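작업노트 | 원격조작 시연 수집, 생활용품 집기

2021년 1월 21일

분류: 작업일지 > 로봇팔 > 시연 데이터
공유 3 · 댓글 4

어제 적다 만 것부터 이어서 쓴다. 리더 암(손으로 잡고 움직이는 쪽) 손목 관절이 뻑뻑하던 문제는 결국 케이블이었다. 관절 안쪽으로 돌려 놓은 선이 짧아서 손목을 안쪽으로 꺾을 때마다 당겨지고 있었다. 나는 이틀 동안 중력 보상 값만 만지작거리고 있었는데, 레지스(Régis Hervieu)가 커피 들고 지나가다가 선이 팽팽한데요, 하고 가 버렸다. 고맙기도 하고 조금 허탈하기도 하고. 여유를 한 뼘쯤 주고 다시 묶었더니 손끝에 걸리는 느낌이 싹 없어졌다. 다음에 손목이 뻑뻑하다 싶으면 파라미터 파일 열기 전에 선부터 만져 볼 것. 미래의 나에게 하는 말이다.

오전에는 손으로 직접 끌어서 가르치는 방식(팔을 잡고 자세를 하나씩 찍는 것)과 원격조작을 다시 비교해 봤다. 팔로마(Paloma Dunleavy)는 여전히 직접 끄는 쪽을 좋아한다. 물건에 얼마나 가까이 갔는지 몸으로 알 수 있으니까 처음 해 보는 사람도 금방 익힌다는 것이고, 그 말은 맞다. 다만 그렇게 하면 사람 손과 팔뚝이 손목 카메라에 자꾸 들어온다. 학습할 때는 사람 손이 보이고 실제로 돌릴 때는 안 보이니 나는 그게 영 찜찜하다. 그래서 이번 묶음은 전부 원격조작으로 가기로 했다. 끌어서 가르치는 건 시작 자세와 대기 자세 잡을 때만 쓴다. 팔로마도 일단은 그러자고 했는데, 일단은, 에 힘을 꽤 주었다.

과제 이름은 그냥 Nirside로 부르기로 했다. Trendeck에서 쓰던 폴더 이름 규칙을 그대로 가져왔더니 Westerberg 때 데이터와 이름이 섞여서 한 번 크게 헷갈렸다. 앞으로 새 폴더는 과제 이름, 조작자 머리글자, 회차 순서다. 예전 폴더는 건드리지 않는다. 로더가 옛날 이름을 그대로 물고 있어서 바꾸면 또 하루가 날아간다.

조작하면서 느낀 것들을 잊기 전에 적어 둔다.

첫째로 속도. 나는 물건 위까지 빨리 가서 마지막에 천천히 내려가는 버릇이 있고, 레지스는 처음부터 끝까지 같은 속도로 간다. 재생해 놓고 보면 레지스 것이 훨씬 보기 편하다. 내 것은 내려가기 직전에 멈칫하는 구간이 길어서, 예전 Westerberg 묶음으로 학습했을 때 정책이 물건 위에서 한참 서 있던 게 아마 내 탓이지 싶다. 증거는 없다. 그래도 오늘부터는 멈추지 않고 내려가는 연습을 하고 있다. 생각할 게 있으면 시작 버튼 누르기 전에 다 생각하고, 일단 누르면 그냥 간다. 피아노 배울 때 선생님이 틀려도 멈추지 말라고 하시던 게 자꾸 생각난다.

둘째로 다시 잡기. 한 번에 못 잡고 다시 잡은 회차를 버릴지 남길지 점심 먹으면서 한참 얘기했다. 나는 남기자는 쪽이다. 미끄러졌을 때 어떻게 돌아오는지도 보여 줘야 로봇이 배울 게 아닌가. 다만 허둥대다가 두세 번 연달아 헛집은 건 버린다. 다시 잡은 회차에는 메모 칸에 R이라고 적기로 했다. 나중에 빼고 학습해 보고 싶을 수도 있으니까.

셋째로 손가락 벌리는 폭. 시작할 때 그리퍼는 항상 활짝 열고 시작한다. 오전에 반쯤 닫힌 채로 시작한 회차가 몇 개 있어서 지웠다. 리더 쪽 방아쇠를 완전히 놓지 않으면 팔로워가 조금 오므린 상태로 출발하는데, 조작하는 사람은 잘 못 느낀다. 시작 전에 방아쇠에서 손가락을 한 번 떼었다가 다시 올리는 걸 습관으로 만들자. 레지스는 이걸 손 털기라고 부르는데 나도 그냥 그렇게 부르기로 했다.

목표는 2월 안에 1,000회차. 오늘 쓸 만하게 남은 게 22회차다. 적다면 적은데 오전을 케이블과 토론으로 다 보낸 것치고는 나쁘지 않다. 지운 건 14회차이고, 대부분 앞에 적은 방아쇠 문제와 내가 녹화 종료를 늦게 누른 것들이다. 종료를 늦게 누르면 끝에 팔이 가만히 서 있는 구간이 길게 붙는다. 잘라 쓰면 되긴 하는데 자르는 것도 일이다.

물건 얘기. 딱딱한 상자와 튜브, 흐물흐물한 파우치가 같이 있는 배치를 쓰고 있다. 물건마다 잡는 법이 달라서 조작하는 재미는 있다. 상자는 넓은 면이 위로 오게 누워 있으면 손가락 폭에 들어오는 쪽이 어딘지 먼저 봐야 하고, 튜브는 뚜껑 쪽을 잡느냐 몸통을 잡느냐로 사람마다 갈린다. 우리끼리는 몸통 가운데로 통일했다. 제일 까다로운 건 작은 봉지가 다른 물건 위에 걸쳐 있을 때다. 봉지만 집으려고 깊이 내려가면 밑의 것까지 같이 물고 올라오기 쉬워서, 이럴 때는 봉지부터, 얕게, 가장자리 쪽에서.

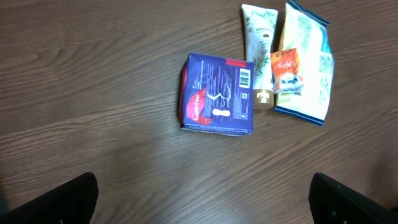 손목 카메라 화면. Carefree 상자, 튜브, 파우치, 그 위에 주황색 작은 봉지. 그리퍼는 벌린 상태.

이 정도로 모여 있으면 순서를 정하는 게 반이다. 나는 봉지, 파우치, 튜브, 상자 순으로 간다. 겹친 것부터 풀고 나면 나머지는 편하다. 팔로마는 상자를 먼저 치워서 자리를 만들고 싶어 하는데, 한 묶음 안에서 순서가 사람마다 다르면 나중에 골치 아플 것 같아 이번에는 내 순서로 맞춰 달라고 부탁했다. 순서를 바꾼 묶음은 따로 하나 만들어 볼 생각이다. 그건 팔로마가 맡아 주기로 했다. 벌써 이름까지 지어 놨더라. Irlow란다.

남은 일
- 종료 버튼을 발판으로 옮기기. 두 손이 다 바쁠 때 키보드 누르는 건 무리다.
- 회차 메모 칸에 R 표시 넣은 것, 로더가 무시하는지 확인
- 손목 카메라 노출 고정. 나뭇결 위에 빛이 번지는 정도가 자세마다 달라지는 게 신경 쓰인다.
- 리더 암 케이블 여분 주문
- 튜브 몸통 잡을 때 악력 조금 낮춰 보기

내일 오전은 레지스가 조작하고 내가 옆에서 배치를 바꾼다. 둘이 하면 훨씬 빠르고, 무엇보다 덜 심심하다. 배치 바꾸는 사람은 손을 빼고 나서 꼭 소리 내어 됐어요, 라고 말할 것. 고개만 끄덕이면 조작하는 사람은 화면 보느라 모른다.

댓글 4

Régis Hervieu
멈칫하는 거 제 것에도 있어요. 튜브 할 때만 유독 그래요. 내일 같이 재생해서 봅시다. 그리고 케이블 여분은 서랍 두 번째 칸에 하나 있을 거예요, 주문 전에 한번 보세요.

Paloma Dunleavy
상자 먼저 순서 포기한 거 아닙니다 ㅎㅎ Irlow 폴더 만들어 뒀어요. 조작자 머리글자는 PD로 넣었고요.

글쓴이
레지스 / 서랍에 있네요! 길이도 맞습니다. 주문은 뺄게요.

Paloma Dunleavy
발판은 제가 예전에 쓰던 거 가져올 수 있어요. 연결 단자가 맞는지만 봐 주세요.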